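How Do You Test a Robot's Hand?

A robot arm needs something at the end of it to hold things. That part is called a gripper. Some grippers have two fingers, some have three, and some use suction cups. At the Mabula workshop in Brorport, Lilian Lyimo and Nafula Gachanja compare grippers to find out which ones are good at which jobs.

One of their tests uses bags of candy and snacks. A wooden block is easy for a robot, because a block always keeps the same shape. A bag bends. It is puffy in one spot and flat in another, and a shiny wrapper can confuse a camera. To hold a bag, a gripper with two fingers closes on a fold and pinches.

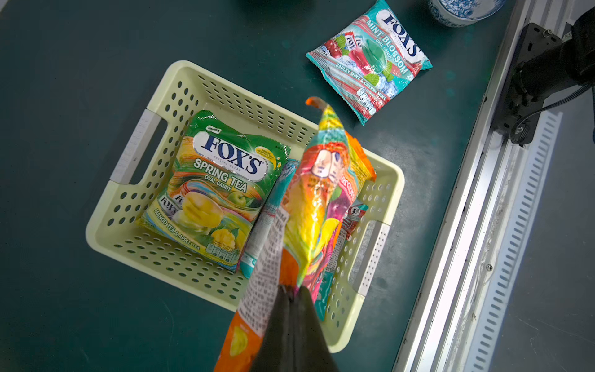 What the camera does

The robot has a small camera near its gripper. When the arm moves, the camera moves too, so it gets a close view of whatever the fingers are reaching for. There is one problem. Once the gripper is holding a bag, the bag can block part of the view - a bit like carrying a big box up the stairs and not seeing your feet.

Opening and closing

Fingers have to open wide enough to fit around a thing, but they also need room on each side. Out on a bare table that is simple. A full basket is harder, with packets pressed against each other and against the walls.

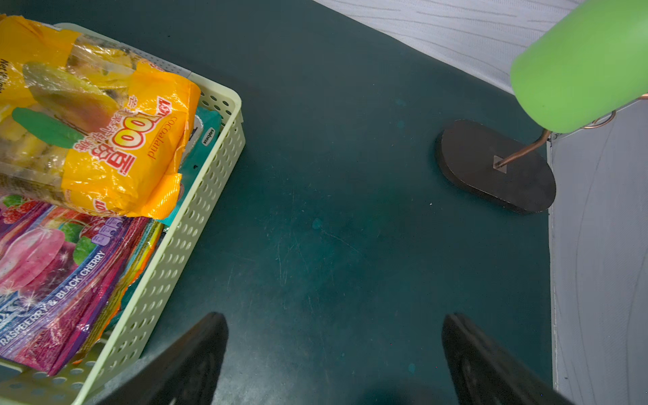

Nafula writes down every try. A try counts as a "hold" if the bag stays in the fingers while the arm lifts and moves it. A drop is a drop, even if the bag lands in the right place.

In September the team tested a gripper called the Udell. It made 400 tries and held on 379 times. Most of the drops came when the fingers grabbed only the thin edge of a bag. Next they will run the same test with longer fingers and see if the number changes.

Words to know

Gripper: the part of a robot that holds things.
Controller: the computer that tells the arm and fingers how to move.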